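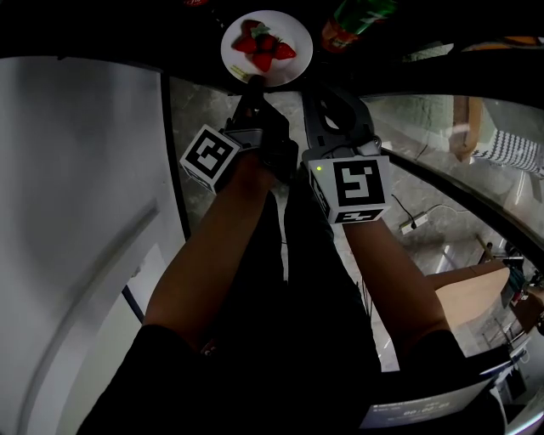
About Parsons

Parsons is a school of table service and home hospitality. Our students learn to set out, serve and clear food with care, from a full dinner to a plate of strawberries at the end of the afternoon. Classes are kept small, and most of the teaching is done at the table.

The school was founded by Dario Marchetti, who remains its director. It opened with a single classroom and 2 courses. In the past year, 557 students completed a course with us, many of them already employed in hotels, private homes and care residences.

What We Teach

The foundation course begins with plates and fruit. Students practice placing small items in the center of a plate, leaving the rim clean and choosing whether the leaves stay on the berry. They go on to the handling of bottles, small forks and serving pieces, and to the order in which a table is cleared.

The advanced course covers menus, seating and service for groups of up to 100 guests. Applicants must have completed the foundation course or hold equivalent experience. The final assessment is a complete meal, served to invited guests and reviewed by two instructors.

Our Premises

Teaching takes place in the Likura building, where the school occupies the ground floor. The practice rooms are furnished in the manner of a home, as most of our graduates will work in rooms of that kind. The school library holds 300 titles on cooking, etiquette and household management and is open to current students and graduates.

Admissions

Applications are accepted throughout the year. Tuition includes all food and tableware used in class – students provide their own apron and flat shoes. The office will close for the winter recess on Dec 22, 2021, and applications received after that date will be answered when classes resume.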